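Parenting Toddlers, session 4 handout (S. Kozan)
Topic: transitions and why they blow up

Recap from last time: toddlers don't feel time. "Five minutes" means nothing to a two year old. Use events. "After this book, shoes."

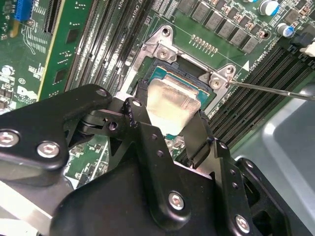 Warnings: one, maybe two. Not 12. More warnings = more chances to argue. Get down low, say it once, wait. Count to ten in your head, they proces slower than we do.

Choices: two only, both ones you can live with. Red cup or blue cup. Never "do you want to leave?"

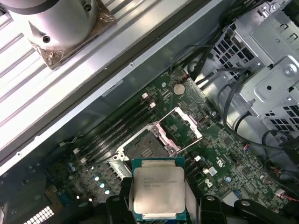

Meltdown anyway? Stay close, few words, no lecture. Talk later, when teh crying is over.

For next week: pick one transition, write down what you said. Umesh Pandey has the bedtime session, bring questions.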